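Unit 8: Care and storage of household clothing
Handout for session two, prepared by Meenakshi Malhotra

Quilted and padded jackets

Put winter jackets away clean. Body oils left on a nylon shell attract insects and can set as a yellow mark over summer.

1. Empty every pocket.
2. Lay the jacket on a bed, front up, with the sleeves out to the sides. Check the zipper, cuffs and hem.

Black puffer jackets laid out on a bed, over a green blanket:

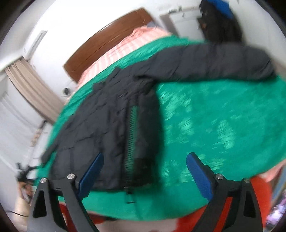
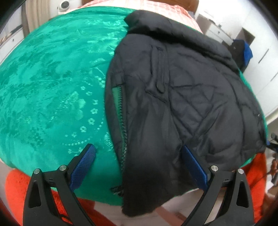 3. Note any repairs on your care sheet. Look for frayed hems, loose snaps and split quilting lines.
4. Close the zipper and fold the sleeves across the front. Press out the air with your forearms, working from hem to collar.
5. Fold in half and store in a cotton bag. Vacuum bags flatten the fill and should be kept for travel.

Reading
Chaudhary, course reader, chapter on synthetic fills. The Groltby storage chart is at the back.

To hand in
One completed care sheet for a padded garment of any colour, due before the October break.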